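How to Write a Profile of Someone You Already Know
September 29, 2021

My first profile was of a man named Wojciech Krajewska, who set type at a print shop called Drukular and had taught me how to drive. I'd known him most of my life. I figured I could skip the interviewing, sit down with a pot of coffee, and have the thing done by dinner. What I had by dinner was two pages saying he was kind and had big hands.

So this page is for people in that spot. You want to write about your old teacher or your aunt or the woman who runs the bakery, for a newsletter or a local magazine or just for the family, and you're stuck because you know too much and have nothing written down. I've done a bunch of these now, mostly for a little magazine in Stoltley, and I've settled into a way of working that gets me to a finished piece most of the time.

Ask them properly

Even if it's your mother. Say the word "profile," say where it's going to run, and say how much of their time you want. I usually ask for 3 conversations and promise that none of them will go past lunch. People you know well tend to wave you off with "oh, you know all that already," and you need them to agree that for the length of these talks you're going to act like you don't.

I also tell them up front whether they get to read it before it's published. My rule is that they can check facts and they can't edit sentences. You may want a different rule, especially for family, and that's fine, but pick one before the first talk. I once changed my mind halfway through and it got messy (we're okay now, it took a while).

Write down what you think you know

Before the first talk, take one sheet of paper and put down everything you believe about the person. Where they grew up, why they left, what job they hated, who they don't speak to. Go fast and don't look anything up.

Then go down the sheet and mark how you know each thing. Did they tell you? Did somebody else? Did you just sort of absorb it at holidays? When I did this for Maja Sikora, who baked at Wieczorek for most of her working life, nearly everything I had came from her sister. I had her down as a person who'd never wanted to do anything else. She'd wanted to be a surveyor! She'd done a year of the course. That ended up being the middle of the whole piece, and I'd have walked right past it.

The items you can't source are your first questions.

The first conversation: let it be dull

Start with boring stuff. Addresses are wonderful. "Where did you live when you were six, and what was the street like?" gets you further than "What was your childhood like?" because nobody on earth can answer the second one. Schools, bosses, what time they had to get up, how they got to work, what they carried for lunch.

Record it if they'll let you. I use my phone with an app called Solero plus a cheap handheld recorder next to it, so there are always 2 running. That's a habit left over from losing a complete interview with a retired ferry pilot. I still take notes by hand too, but only for things the recorder can't hear: a look, somebody getting up to close a door, the thing they kept picking up and putting down while they talked.

Don't fill the silences. I'm terrible at this. I'm a talker, and when a friend goes quiet I jump in to rescue them, and then I listen to the tape later and hear myself stepping all over the best part. What works for me is holding my pen in my mouth, more or less. Looks silly, but it keeps me shut up.

The second conversation: go where they go

If you can, have this one somewhere the person is busy. Wojciech talked to me the second time while he was sorting drawers, and he told me more in that hour than he had in all those years of driving lessons. Cooking is good. Walking the dog is good, though the sound will be awful. Sitting across a table in a cafe is my least favorite, since people start giving speeches.

Bring your sheet back out and look for the gaps. By now you should have a rough order of events, and there'll be a hole in it somewhere — a few years they hop over every time. Ask about it once, plainly. "What were you doing between the move and the new job?" If they don't want to go in, leave it. You're going to see this person at birthday parties for the rest of your life.

Talk to other people

At least two, and one of them shouldn't be a fan. I don't mean an enemy. A former coworker, a neighbor, a cousin who finds them a bit much. Ask for a story and keep asking until you get one, because what you'll be offered first is adjectives. "She's so generous." Okay, when? What did she give away, and who got it?

Check the stories against each other, too. Miłosz Kaczmarczyk and Maja both told me about the morning the big oven failed, and in each version the teller was the one who kept calm. I put both in. Readers liked that part more than anything else in the piece.

The third conversation: read things back

This one's short. Bring dates, spellings, names of towns, the order of jobs, and read them out loud. Don't read your sentences, just the facts. You'll get corrections, and a lot of the corrections will come with a story attached. My best closing paragraphs have come out of somebody saying "no, no, it was the other bus."

Getting it on paper

Type up the recordings yourself, at least the good stretches. I know there's software. I've used it, and I use it for searching, but typing is when I hear the person's rhythm, and I need that to pick quotes. Put the whole transcript in one file and bold whatever makes you sit up. Don't ask yourself why yet.

After that, write the opening last. I mean it! Start with whichever bolded bit you could tell a friend on the phone without notes. Write that bit as a plain little story, with who was there and what they said. Then the next one. When you've got five or six, put them on the floor or on cards or whatever you like and shuffle them around until one seems to want to go first.

A lot of profiles open on a trip or a homecoming, with the person arriving someplace, and there's a good reason it's so common. You get the character moving, you get a location, and you get to drop in the background while they're in the car. If your person has a story like that, go ahead and use it. If they don't, please don't make them walk into a cafe and order something. I've read that opening a thousand times and written it a few.

Where you go in the story

You know this person, and the reader should be told so early on. One sentence does it. "She taught me fourth grade" or "He's my uncle, and I owe him money." After that, keep yourself in only where you're useful, when you saw something yourself or when the person's answer makes no sense without your question.

I always overdo it in the first draft. The draft about Maja came in at 3851 words, and when Nadhirah Tjoa, my editor at the magazine, sent it back, she'd put a small pencil line next to every paragraph that was really about me. There were a lot of pencil lines. The version we printed was 941 words, and I don't miss any of what went, except for a paragraph about poppy seeds that I still think was pretty great.

Cutting

Take out the praise first. If your stories are any good, the reader will get there without you. Next, take out every quote that only gives information, and say the information yourself in half the space. Keep the quotes where nobody else would've put it that way.

Then look at the hard stuff you left out because you love them. You don't have to print it. But if a person never gets anything wrong for a whole page, it reads like a retirement card. Ask them. Wojciech told me to put in the part about the strike, which I'd been tiptoeing around for weeks, and he was a little insulted that I'd thought he would mind.

Before you send it

Call every person you quoted and check their words. Check the spelling of names with the owner of the name, letter by letter. (I got Tirta Majimbun's wrong in print in June, and he was very nice about it, and I still wince.) Read the piece out loud once, standing up, and mark every place you run out of breath.

Leave it alone for a night after that. I don't sleep all that well on those nights, but I do always find one more thing in the morning, usually a date.
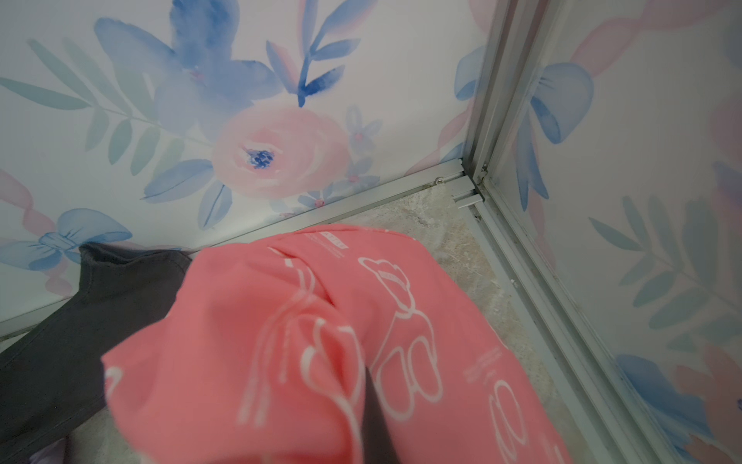 And keep the recordings. Label them with the full name and the day, put a copy somewhere other than your phone, and offer one to the family. Maja's sister asked me for hers before the piece was even out, and she wanted the long version, with the kettle and everything.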